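January, late evening -- Tokari build, sim notes

Spent most of tonight in the simulator again, which is at least warmer than the workshop. Lovely swapped the collision meshes on both arms for the simpler set and the load time has dropped to 17 seconds, so that's a big thank you to her! I'd been making tea between runs (far too much tea).

Left arm first. I'm driving it towards the white pole with the gripper empty and stopping short, just to see how the wrist holds its line. Ran it with the joint damping at 300 and it still wobbles when it comes to rest -- less than last time, but I don't like it. Jericho reckons the damping is fine and I've got the sleeve mass wrong. He may well be right, I typed that in from memory.

Right arm I've left alone apart from the start pose. It hangs lower than I want.

To do: weigh the real sleeve, ask Jericho for his Celtgate config, save before changing anything (lost run 143 that way, grr). Also the plant is on its side on the floor and I want it upright before we do any base driving.
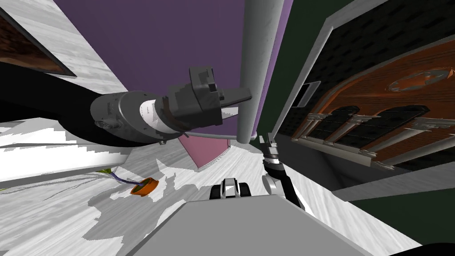 Sim view, left gripper just short of the pole, plant over at lower left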